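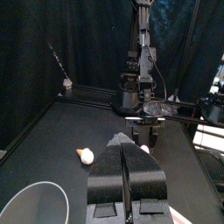

Visitors who came to the open day in November said they had expected something faster and louder, and that they ended up staying longer than they had planned. One of them wrote on the feedback card that watching a robot take its time over a toy was the first thing that had made the subject clear to her.

About Tastgate

Tastgate is a small company in Lerkville. We set up robot arms for handling light, awkward items, and we teach people how to work with them. Most of our customers are packing rooms, food businesses and repair shops that have never owned a robot. Some buy a complete workcell from us. Others send two people for a course and then decide to keep doing the job by hand, and we are fine with that.

We started in one half of a former print shop on the edge of town and took over the other half when the lease came up. The training room is at the front and the workcells are at the back. Our staff do the building, the wiring, the programming and the teaching, so the person who answers your question on a visit has usually worked on the equipment you are asking about.

What we work on

Our main product is the Murín, a table-top workcell with black curtains and a dark table. The curtains keep daylight from the windows off the table. It gets set up around the items a customer wants to move, and we ask for samples of those items before we quote a price.

For practice and for demonstrations we use toys and household things. A toy ice cream cone is a good test piece. It has a rounded end and a narrow end, it lies on its side, and it gives a gripper two quite different shapes to deal with. Balls and round containers are also in regular use. Clear plastic is harder, and we tell visitors so. It picks up light in ways that change as it gets crumpled, and a camera can easily lose its edges.

Stoletti is our course for beginners. It runs over 4 days, with groups kept small enough that everybody gets time at the controls. No programming experience is needed. By the last afternoon each person has set up a simple pick-and-place job and changed it at least once to suit a different item.

Open days

We hold 2 open days a year, one in spring and one in November. The last one brought in 66 people, including two school classes and a group from a bakery. They watched demonstrations at the workcells, asked questions, and then had a turn at guiding a gripper themselves. Children under 12 need an adult with them in the back room.

The demonstrations are ordinary work. We do not rehearse them, and if a pick fails we leave the item where it lands and talk through what went wrong. People ask most often about cost, about what happens when the power goes out, and about whether the arms can be washed down. The answers depend on the model, and there is a printed sheet for each one at the front desk.

Across all our open days so far we have signed in 373 visitors. Several have come back as course students, and one now works in our wiring shop.

Visiting us

Outside of open days, visits are by appointment on weekday mornings. Please tell us how many people are coming and whether you want to bring your own items to try. Items should be clean, dry and small enough to carry in one hand. There is parking behind the building, and the side door has a ramp. Dates for the spring open day will go up on the news page.

Page last updated December 2025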